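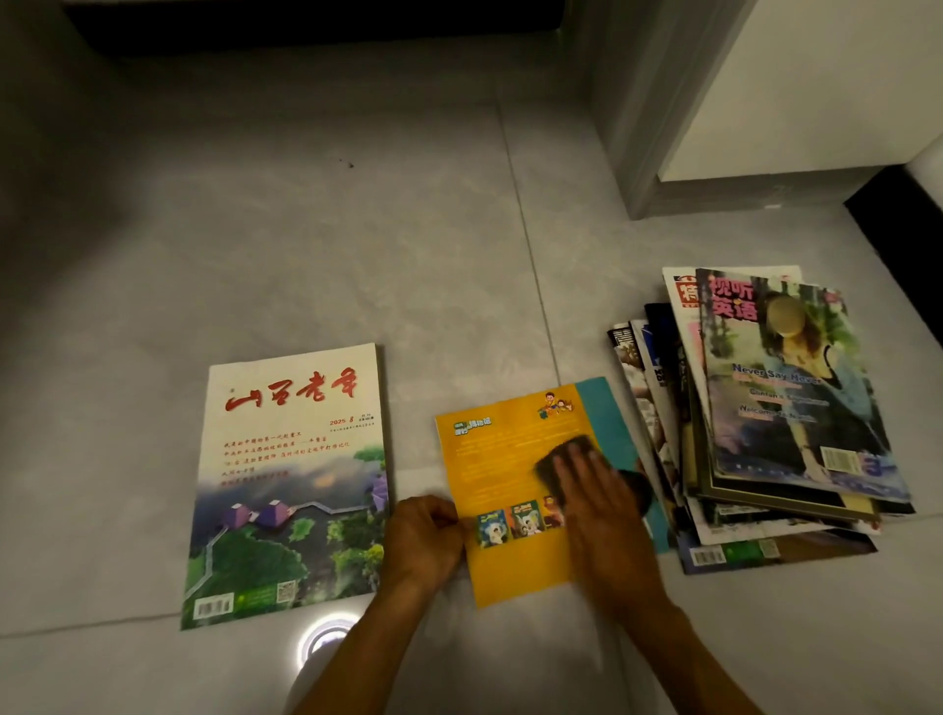

Wiping a magazine cover by hand, with more magazines stacked to the right.

Hello again to everyone at the Flokano fund, and thanks for the quick replies to my last lot of questions. This is the second report on the Mutine trial. You asked for less background and more of "would you pay for it with your own money", so I've tried to go that way, and the short version is yes for the clips, maybe for the labels, and no for the web viewer unless they fix it.

Quick refresher because I know there are new people reading. Drulum is building a small arm-and-cart robot for reading rooms, the kind of place where magazines get left all over and the covers pick up fingerprints and coffee. Picking up and shelving we can sort of do. Wiping a cover without crumpling it we can't, and that's the part we asked for help with. Mutine is a service that sells recordings of people doing a job by hand, seen from head height, with written labels that say which hand is doing what and when. You write a task sheet, they get it done and send you the clips. We feed those to our training setup and see if the arm gets any better at it.

The grant covers 2 orders. The first one is in and checked, and that's most of what I'm reporting on.

What arrived

We got 311 clips, all on the wiping task, and we watched every one of them (I did the bulk of it in August with a fan pointed at my face). We rejected 67. Most of those were clips where the hands went out of view for the important bit, and a smaller pile had the labels so far out of step with the action that it was quicker to bin them than fix them. Mutine has agreed to replace all of the rejects at no charge and I have that in writing.

I was braced for worse! When we tried to do this ourselves last year, half of what we recorded was the back of somebody's hand. The people doing Mutine's tasks obviously get told to keep the work in front of them, and it shows.

The thing I like best is how the two hands share the job. Our own early plan had one gripper pushing a cloth and nothing holding the paper, and of course the magazine just slid away across the bench. In the good clips one hand pins a lower corner or an edge and the other presses and wipes, and the pinning hand moves when it needs to. We've now changed the cart design so the second arm isn't an optional extra any more. That's a cost, and I've put it in the budget sheet, but I'd much rather find it out now than after we'd cut the metal.

Piles are messier than we'd written for. Our task sheet said "a stack of magazines", and in my head that was a nice square stack like you'd get from a printer. Real ones fan out, lean, and have odd sizes mixed in. I'm glad Mutine didn't tidy them up, because a reading room won't either. It does mean our stack-finding code was too fussy, and we've spent a good chunk of the time loosening it.

What didn't go so well

The labels. They're written in full sentences, which is friendly to read, but they change words from clip to clip. One person's "pad" is another person's "sponge" and a third person's "cloth", and our software thinks those are separate objects. We wrote a little word list to squash them together and it mostly works. I've asked Mutine to use our list on the next order and they said they'd try, which I'm taking as a soft yes.

The web viewer is the sore point. It logs you out after 30 minutes whether or not you're in the middle of something, and it doesn't save your notes on the way out. I lost a whole morning's notes once and learned to type them in a text file first. It also can't sort by reject reason, so I keep my own spreadsheet alongside it. None of this ruins the clips, but if you're thinking of recommending the service to your other grant holders you should tell them to download everything and skip the viewer altogether.

Support has been good. They answer within a day, they don't talk down to you, and when I asked a daft question about clip naming they just fixed the naming.

How the arm is doing

Better, and I don't want to oversell it. With a flat magazine on its own the arm now wipes the cover and lets go without dragging it off the bench, most times we try. With a magazine on top of a fanned pile it still shoves the whole lot sideways. Glossy covers are harder than matte ones, and a glossy floor is harder again, as the bright patches from the ceiling lights confuse the depth reading. We'd been working on a dull rubber mat this whole time and had no idea. The mat has been retired.

One more thing on surfaces. We'd assumed a bench or a table all the way through, and floor-level work turns out to be a proper case of its own. The cart can reach the floor, just, if we drop the mast by a notch. I'd like to keep it in scope. Sorting days in the reading rooms I've been in nearly always end up with everything spread on the tiles.
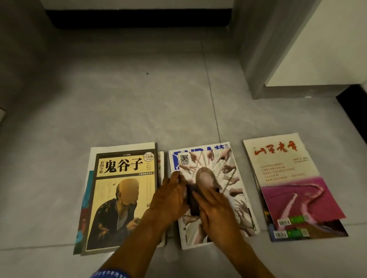 Baek, 2nd September

I'm adding this part from the workshop after going over the material again with the second order in mind. Having three stacks side by side is the layout I want us to copy for the bench tests here. It gives the arm a choice of what to work on and keeps the gaps between the piles narrow, and narrow gaps are where it currently gets into trouble. There are thick books in the left stack and thinner issues on the right with their lower edges staggered, so it's got the mix of heights we need as well.

The covers themselves matter more than I'd guessed. One has a whole crowd of drawn-in arms and hands reaching in from every side, and our hand detector got very excited about it. It drew boxes all over the artwork and lost interest in the real hands. We laughed, and then we spent a long afternoon on it. The fix so far is to make the detector pay more attention to where a forearm comes in from, and it's helping. I'd actively like more covers like that in the next order, please, and I've told Mutine so.

Barcodes have been a nice surprise. The white labels near the bottom edge are easy for the camera to find, even when issues overlap, so we're using them as a hint for which way up a magazine is. They won't be there on everything, so it's only a hint.

Plans for the second order

I'd like to go ahead with it on the same terms, with these changes:

Our word list used for all object names in the labels.
More piles that lean or fan, and more mixed books and magazines.
Some clips that carry on past the wiping to putting the item back on a stack, as we've got very little of that.
A check by Mutine that both hands stay in view before the clips come to us.

The third one is the one I'd fight for. Putting a magazine back on a slippery pile is a different job from wiping it, and at the moment we're guessing.

Money

We're on budget for the service itself. The second arm pushes the hardware line over, and I've moved the travel money across to cover part of it (I wasn't going to use it anyway, the Mutine calls have all been online). The rest I'd like to talk to you about. I haven't ordered anything yet and won't until I hear back.

What I need from you

A yes or no on the second order, and a chat about the arm whenever suits. The spreadsheet with all the reject reasons is in the shared folder, along with the word list if any of your other groups want to pinch it. The tab called "odd ones" is just my scribbles, so please ignore it.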